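Clalten Opens Its Desk-Side Sorting Program to Every Office in the Rafferty Building

CLALTEN, October 31, 2019 – I've been bugging people about their wastebaskets for most of a year now, so it makes me very happy to write this one: starting today, any tenant in the Rafferty Building can sign up for our desk-side sorting program, free for the first 21 days!

I'm Visitación Alcaraz, and I run Clalten, a small company that helps offices deal with what they throw out. We don't haul trash (the building already has people for that). We work on the little baskets, the ones under the desk and at the end of the counter, where a drink bottle, a sheet of paper and a sandwich bag all end up in one heap. By the time that heap gets to the big bins downstairs, hardly anyone wants to pick through it.

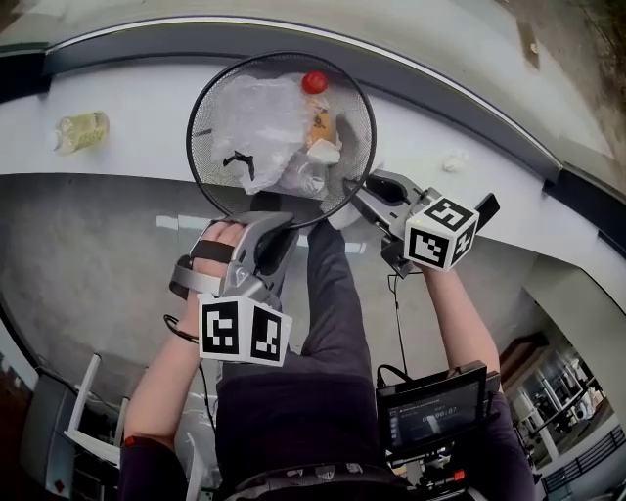 We tried the program first with Didel, a design office with 40 people on staff, and they were great sports. Each person empties their own basket once a day at a shared sorting spot. Bottles go one way, with the caps back on. Clean paper goes another. Plastic bags and wrap get their own bin, and that bin was the big surprise for me – it filled up faster than all the others, and we had to swap it for a larger one in the first week.

Small stuff is the hard part. Scraps, bits of wrapper, crumpled things you can't name until you pick them up and turn them over. My rule is simple: if you can't tell what it's made of, it goes in the "not sure" tray and we sort it out later. Please don't guess! One greasy wrapper can spoil a whole stack of good paper, and I say that as someone who has peeled them apart.

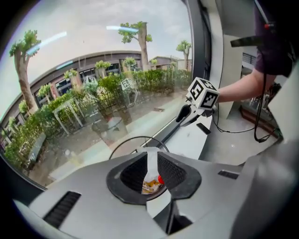 What tenants get

Every office that joins gets a set of labeled bins, a "not sure" tray, wall cards made by our friends at Jovura, and a one-hour visit from me or somebody on my team. We have 300 sets ready to go. After the free period the price is $50 a month per office, bins included, and you can quit whenever you like.

You keep your own baskets. Mesh, solid, round, square, whatever you have now is fine with us, and I'd much prefer you hang on to it than buy a new one.

How to sign up

Stop by the Clalten table in the Rafferty lobby or leave your office number at the front desk, and we'll call you to set up the visit. Larger offices should leave a little more time for it (and bring questions, I love questions).

Media contact: Visitación Alcaraz, Clalten, Rafferty Building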